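Pinzas de mano para grabar tareas en casa, parte 3: doblar ropa

En octubre terminé de montar el par de pinzas y prometí contar cómo las uso. Si vienes de la parte 2, ya tienes las carcasas blancas cerradas, las correas puestas y los LED en verde. Si no, vuelve atrás, que sin calibrar la apertura esto no sale.

Lo primero es buscar una superficie grande. Yo empecé en la mesa del taller y fue un desastre, me faltaba sitio para los codos y acababa grabando media repetición. La cama va mucho mejor: sábana bajera lisa, de un color que no se confunda con la prenda, y bien estirada (un par de arrugas no molestan, no te obsesiones).

Luego, la rutina:

Enciende las dos pinzas y espera a que el piloto se quede fijo. Las mías tardan 8 segundos.

Abre y cierra cada una tres veces. El programa, que yo llamo Pliko, usa ese gesto para sincronizar izquierda y derecha.

Deja la prenda hecha un gurruño en el centro. Nada de colocarla bonita, el robot tampoco se la va a encontrar así.

Busca dos esquinas, cierra las pinzas y estira hacia fuera, despacito. Tensa, pero sin levantar la sábana con la prenda - me pasó toda la primera tarde.

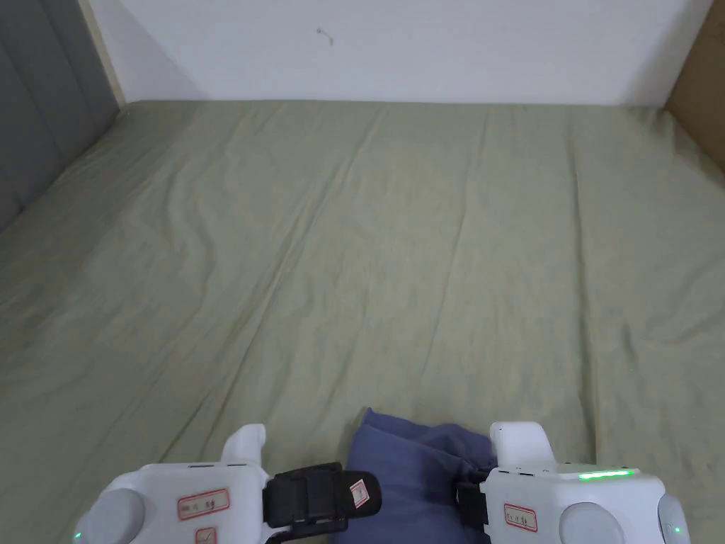
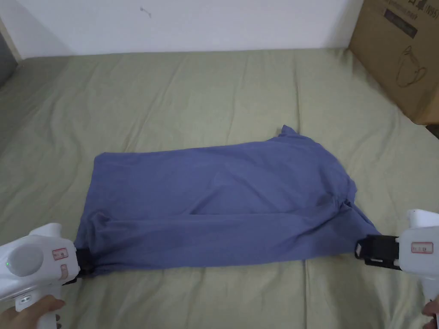
Prenda azul sobre la sábana verde: arrugada en la primera foto, sujeta por el borde inferior en la segunda.

¿Y cuántas repeticiones? Yo me puse 200 como mínimo para ver algo decente en el entrenamiento, y llevo 893. Quiero llegar a 1.000 antes de pasar a las toallas. Suena a mucho, pero con música se hace llevadero, y cada repetición es cortita.

Dos cosas que aprendí a base de tirar grabaciones: etiqueta las pinzas (pegatina y rotulador, no hace falta más), que si las cambias de mano los datos salen en espejo. Y no aprietes a tope. Con tela fina basta con medio recorrido del gatillo, y así el motor no se calienta.

Vilgot Granström me preguntó en los comentarios si vale cualquier camiseta. Sí, pero empieza con una de algodón sin estampado y cambia cuando ya le tengas cogido el punto. Las sintéticas resbalan una barbaridad.

En la parte 4 toca limpiar los datos y recortar los tiempos muertos. Id haciendo hueco en el disco.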